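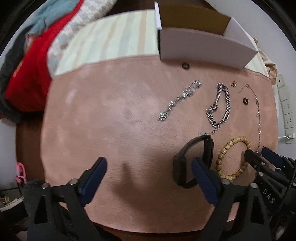
Ernbridge Residents' Services reminds all households that the small valuables drop-off closes at 5 p.m. on April 6, 2020. Bracelets, rings and watches should be laid out on a soft mat and checked for open clasps before they go into a cardboard box.

Fasten each chain bracelet separately. Fine chains with charms tangle easily and should be wrapped in tissue.

Please write reference 3772 on the lid. Inquiries may be directed to Ok-hee Yeon at the front office.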